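Subject: Re: [dramville-shop] Sorting bins for the small parts bench
From: Þórarinn Thygesen
Date: July 22, 2026

On the question of bins, see below. I've trimmed the first part of the message, which was about the Plaven order.

> We are down to 7 plastic totes that aren't cracked and I have
> to order something this week. Catacutan has the same tote we
> had before. They also list a metal bin with sloped sides, a
> good bit more money. Does anyone have one in use? My worry
> is that it will scratch up the bench tops, and that small
> stuff will be hard to get out of it. Also, do I need to
> order liners?

We have been using metal bins at Toltuvel since April, 5 of them, all the large size. My notes:

Bench tops. Ours are light plywood and they do mark if you drag a full bin. We lift them now. A bin with a burr on the bottom edge will cut a groove the first time, so run a file around it when it arrives. One of ours needed it.

Getting parts out. The slope helps. With the straight totes the last few pieces always ended up in a corner, and you had to tip the whole thing to get at them. With the metal ones there is more room for a hand or a tool to come in at an angle. The trade-off is that they take up more bench at the top than you would guess from the base, so measure at the rim before you decide how many fit in a row.

Noise. Worse than plastic, no way around it. Dropping brackets into an empty one carries across the room. A piece of rubber mat in the bottom takes care of most of it, and I would buy that by the roll and skip the liners. The liners slide around.

Labels. Tape does not hold well on the slope. We went to tie-on tags.

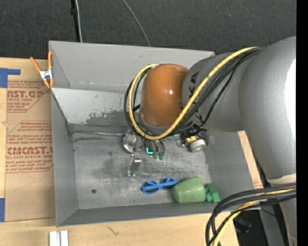
Large metal bin, gray, on the plywood top.

On price, we paid 17 dollars more per bin than for the totes. I think that is fair if they last, but I can't tell you yet whether they do. If you only want to try it, get two and keep the totes for the light stuff — foam, bags, caps.

I can measure the rim and the base if you want them before you order. Send me a note off list.

Þórarinn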